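Portable lamp and desk area check, Hunden office, second floor
February 2025

Covers the plug-in table lamps, the desks they stand on, and the room itself. Mark each line OK, FIX or N/A. Lamps are unplugged before anything on this sheet is handled. Bulb limits are on the Valtano supply list, kept with the first aid box.

## 1. Shade and bulb

- [x] Shade off the base before the bulb is checked. **OK**
- [x] Shade ring and wire spokes straight, no sharp ends. **OK**
- [x] Bulb seated, glass not cracked. **OK**
- [ ] No drinks on the desk during the check. **FIX**

Comment: the white shade can go bulb side up on the desk while the base is looked at. Keep the silver foot well clear of it. A water bottle was on the tray at the end of the curved desk. Bottles go on the windowsill shelf until the lamps are back together.

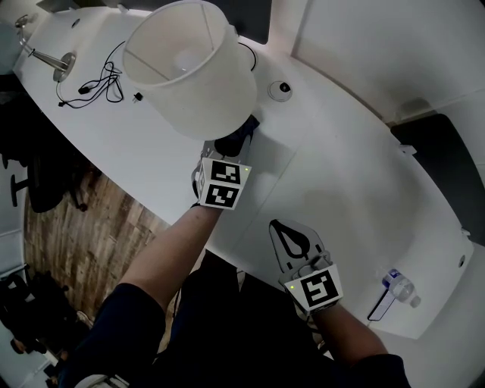 ## 2. Stem, socket and base

- [x] Stem does not turn in the base when held by hand. **OK**
- [x] Black sleeve pushed up to the socket holder, no gap. **OK**
- [x] Base sits flat, felt pad in place. **OK**
- [ ] Inspection sticker on the underside. **FIX**

Comment: the brass lamp with the round black base has no sticker. It came with the Rojanasak order in May and was missed on the last check. Ask the front desk for a new one. Wipe the stem with a dry cloth only, as the spray cleaner leaves marks on the gold finish.

## 3. Cords and plugs

- [x] Cord insulation whole along its full length. **OK**
- [x] Plug pins straight and firm. **OK**
- [ ] Cords untangled before use. **FIX**
- [ ] Cord run through the desk grommet, with no loop hanging over the front edge. **FIX**

Comment: black cords were in a tangle on the desktop beside the brass lamp. Separate them and check that each plug goes with the right lamp. Tie up any spare length over 30 inches. Do not use the metal twist ties from the drawer.

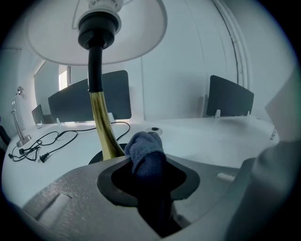
*Photo: Hunden Facilities*

The divider panels behind the desks were checked for wobble at the same time. Clamps tight, no action.

## 4. Room

- [x] Ceiling tube lights working, no flicker. **OK**
- [x] Blinds run freely, pull cords tied up. **OK**
- [x] Wood floor free of cords in the walkway. **OK**
- [ ] Cloths and covers kept off warm equipment. **FIX**

Comment: the gray cloth near the office chair should be folded and put in the cabinet when it is not needed.
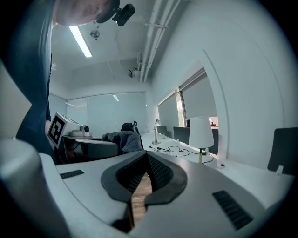 The same goes for dust covers in the other rooms, including 109. Blinds can stay down during the check if the tube lights are on. Items marked FIX are to be rechecked within 4 working days, and the sheet goes back in the Faker binder after that.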